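I have been teaching people to teach robots for a good few years now, and if I could change one thing about how it is usually done, I would slow everybody down. We sit a newcomer at the controls, give them a kitchen on a screen and ask for 200 demonstrations by the end of the week, and then we wonder why the robot moves like someone late for a train.

My old colleague Radu Preda used to make his beginners at Pavliuk do only 40, and he watched almost all of them himself (with a pot of tea, and a great deal of sighing). I thought it terribly old-fashioned at the time. I have come round to it, though, because a hurried person leaves their hurry in the recording, every little wobble and second thought of it, and the robot has no way of knowing which parts we meant.

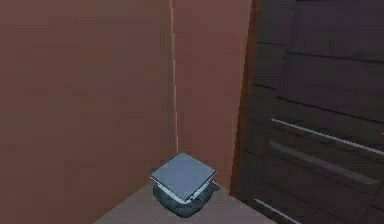 Simulated rooms make this worse, I think, lovely as they are. When a slip costs you nothing but a press of the reset key, you stop caring how you approach a drawer or a lid, and you start caring only whether the task gets ticked off. Guiding a real arm by hand is slow and tiring and I would still start everyone there, even for an afternoon, just so that they feel the weight of the thing before they drive it from a chair.

I know the argument for sheer quantity, and I have friends who make it very well over dinner. Perhaps they are right for the big projects. But for the rest of us, with one arm and a small budget, I would take the 40 careful ones and go home on time.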